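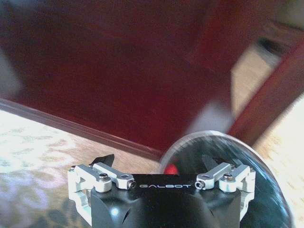 会客室

会客室，也叫客厅、起居室或前厅，是住宅里面用来接待客人和家人休息的房间。在不同的国家和时期，这个房间的名称、位置和用途有比较大的差别。有的家庭每天使用它，有的家庭只在节日和有客人的时候才打开。本条目主要介绍欧洲式会客室的历史、布置和保养，对其他地区的类似房间只作简单说明。

名称

英语里的parlour来自古法语的动词parler，意思是“说话”。这个词最早指修道院里可以谈话的房间，修士和修女在那里与外面来的人见面。后来城里的商人家庭也有了这样的房间，词义就慢慢扩大。另一个词drawing room是withdrawing room的缩短形式，本来指主人从大厅退下来以后休息的小房间，跟画画没有关系，虽然很多初学英语的人是这样理解的。

汉语的“客厅”着重客人，“起居室”着重日常生活，“会客室”现在更多用在机关和公司。本条目为了方便，把住宅里的这一类房间统一称为会客室。日语里有“応接間”，指西式住宅中专门接待客人的房间，通常离大门很近，客人不需要经过家人生活的部分。

历史

中世纪的欧洲大宅以大厅为中心，吃饭、审理事情、仆人睡觉都在同一个空间进行。后来主人一家希望有安静的地方，于是在大厅旁边或者楼上另外建了房间。这些房间里常常放着床，客人也在那里被接待，所以早期的会客室和卧室的界限并不清楚。

17世纪以后，法国和英国的住宅开始把房间按用途分开。椅子的数量增加了，而且平时靠墙摆放，需要的时候再由仆人搬到中间。到了18世纪后期，人们渐渐习惯让家具留在房间中央，围绕壁炉或者小桌子形成谈话的区域。这个变化跟灯具的进步有一定关系，因为几个人可以共用桌上的一盏灯读书或者做针线。

19世纪是会客室最受重视的时期。中等收入的家庭也希望有一间体面的房间，哪怕一家人平时都挤在厨房里。弹簧坐垫的普及使座椅变得更厚、更软。机器织造降低了花纹布料和花边的价格，家具工厂则按照目录出售成套的家具。一套完整的会客室家具往往包括一张长靠椅、一张男式扶手椅、一张没有扶手或者扶手很低的女式椅，以及若干小椅子。

20世纪以后，会客室的地位下降了。房屋面积变小，仆人减少，中央供暖也使壁炉不再是必要的设备。收音机和后来的电视机改变了座位的方向：以前椅子互相面对，现在都朝着同一面墙。很多新建住宅把厨房、餐厅和会客室连成一个空间，不再设门。

家具

座椅

会客室的座椅中最有代表性的是长靠椅，英语叫settee。它比沙发窄一些，靠背比较直，一般可以坐两到三个人。长靠椅是从普通的椅子发展来的，早期的样子好像几把椅子连在一起，所以有时可以看到两个或三个椅背并列。

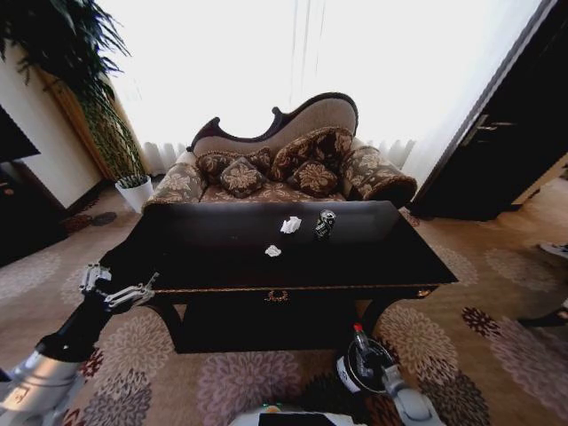
维多利亚时代的长靠椅多用胡桃木、桃花心木或者红木制作，木框露在外面，上面雕刻花、叶和水果。靠背的顶部常常做成起伏的曲线，中间最高，两边逐渐降低。这种样子受到法国路易十五时期家具的影响，所以也有人称为“洛可可复兴式”。20世纪的工厂重新生产过很多类似的家具，木材和结构与原来的不完全一样，只看外形不容易判断年代。

面料的选择要考虑使用的频率。丝绸和锦缎容易磨损，适合不常用的房间。羊毛绒和棉混纺比较结实。有些长靠椅的靠背和坐垫使用不同的布，这样做可以节省贵重的面料，也可以让经常磨损的部分单独更换。马毛布在19世纪很流行，它耐用，容易擦干净，可是表面很滑，小孩子坐在上面常常往下滑，这在当时的回忆文字里经常被提到。

桌子

在座椅前面放一张低矮的长桌，是比较晚才有的习惯。19世纪的会客室里主要使用圆形的中心桌和可以移动的茶桌，高度和餐桌差不多。低的咖啡桌到19世纪末才开始出现，在20世纪二三十年代普及。因此，一间布置成维多利亚式样的房间如果有咖啡桌，一般是后来的人为了方便加上去的。这种桌子常常借用旧式样的弯腿和黄铜拉手，有的拉手后面真的有抽屉，有的只是装饰。

桌面高度通常与坐垫相同或者稍低。桌子和座椅之间要留出能够通过的距离，太近会碰到膝盖，太远则拿杯子不方便。

陈列柜与壁炉

陈列柜用来放瓷器、银器和旅行带回来的纪念品。有壁炉的会客室一般把壁炉台作为房间的中心，上面放钟和一对花瓶，再上面挂镜子。壁炉不再使用以后，有的家庭把炉口封起来，但是保留壁炉台。

窗户与天花板

窗帘在会客室里分成几层。最外面一层是厚重的布帘，冬天可以保温，晚上可以遮挡视线。里面一层是薄纱或者花边，白天放下来，光线能够进来，而街上的人看不清楚室内。19世纪的讲究家庭还会在最上面加一道短帘，把窗帘杆遮住。 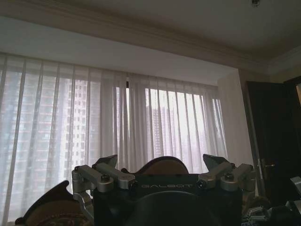
白色薄纱窗帘，上方为米色天花板和奶油色顶角线

顶角线是墙和天花板相接处的装饰线条。它的第一个作用是遮盖裂缝，因为两个平面的灰泥干燥以后容易在这里分开。传统的做法是用铁皮模板在湿的石膏上反复拉动，直到出现完整的轮廓。较复杂的花纹另外用模子浇出来，再粘到线条上。现在多数住宅使用预制的石膏、木材或者泡沫材料。

顶角线的宽度应当跟房间的高度配合。低矮的房间如果用很宽的线条，天花板会显得更低。颜色方面，最常见的办法是与天花板相同或者稍深一点。19世纪也有人用三四种颜色给花纹上色，不过这样的例子保存下来的很少，大部分已经被后来的白漆盖住。

礼仪

在19世纪的英国和北美，会客室是拜访活动的主要场所。下午的正式拜访时间很短，客人不脱帽子和手套，表示自己不打算久留。如果主人不在，客人留下名片。名片的一角折起来，表示是本人亲自送来的。各地的规定有区别，当时的礼仪书互相之间也有矛盾的地方。

会客室也用来举行家庭的重要仪式。婚礼、洗礼后的茶会、葬礼前的守灵，都可能在这里进行。殡仪馆普及以后，守灵才离开了住宅。

地方例子

小城Pillano的旧城区有一条街，街上两侧的住宅都把会客室放在二楼，一楼是店铺或者仓库。根据当地的房屋登记，这条街上有69座住宅保留了原来的会客室，其中18座还保留着原来的石膏天花板。登记所用的标准比较宽，只要房间的位置和窗户没有改变，就算作保留。

Pillano的会客室有一个地方特点，就是朝街的一面有2扇窗，两扇窗之间的墙上固定一面高镜子。镜子下面放半圆形的桌子。当地人把这张桌子叫做“信桌”，因为邮件送来以后先放在上面。这个习惯今天在一部分老人家里还能见到。

港口城市Aresum的情况不同。那里的房屋窄而深，会客室夹在前面的店铺和后面的厨房中间，白天光线也不够。住户在墙的上部开内窗，借用楼梯间的光。20世纪的改建中，多数内窗被封住了。

Aresum的家具作坊Mtshali以修理旧长靠椅为主，并且在每年5月开放作坊，让居民参观更换弹簧和面料的过程。参观者可以带一块自己家的旧面料，请师傅说明它的织法。作坊保存的布样已有100种，贴在硬纸册子里，按照购入的先后排列。

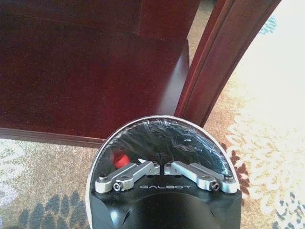 这些布样对于研究地方的织物贸易有一定价值，可是册子里面没有记录产地，只能从布边的织法推测。其中条纹布最多，大朵花的图案其次，单色的绒布最少。

保养

木家具不适合放在暖气旁边，也不适合长时间受到太阳直射。温度和湿度变化太快，木材会开裂，贴面会翘起来。冬天可以在房间里放加湿器，同时注意不要让湿气集中在一件家具上。

有光泽的深色桌面容易显出灰尘和手印。日常清洁用柔软的干布，顺着木纹擦。虫胶漆的表面怕酒精和热，杯子下面最好放垫子。已经形成的白色水印有时会自己变浅，不应当马上打磨。金属拉手如果有漆层保护，不要用抛光剂，抛光剂会破坏漆层，也会弄脏周围的木头。

布面的座椅用吸尘器的小吸头清洁，吸力调低。旧的布料可以先盖一层尼龙网再吸。坐垫应当定期翻面，使两面的磨损一致。薄纱窗帘比较容易吸收灰尘和烟味，一般可以用手在凉水里洗，不要拧，挂起来自然干。

石膏顶角线平时用软刷子除尘就可以。每次重新刷漆都会使花纹变得模糊，所以在上新漆以前，可以考虑先去掉旧的漆层。旧漆可能含铅，这个工作应当由有经验的人来做。

其他地区的类似房间

中国传统住宅的堂屋位于中轴线上，兼有祭祀祖先和接待客人的作用。桌椅对称排列，座位的次序有严格的规定。阿拉伯地区的majlis是接待客人的房间，座位沿着墙连续排列，中间留空。俄国农村的木屋里，炉子的对角是“红角”，挂圣像，客人中最受尊重的人坐在那里。

高原地区的Erex没有单独的会客室。客人被请到炉子旁边，坐在主人右手的长凳上，长凳上铺羊毛毯。毯子平时收在箱子里，客人走后要先抖干净再收起来。如果客人过夜，同一张长凳也作为床使用。

参见

长靠椅
顶角线
咖啡桌
堂屋
薄纱

本条目最后修订：2018年9月30日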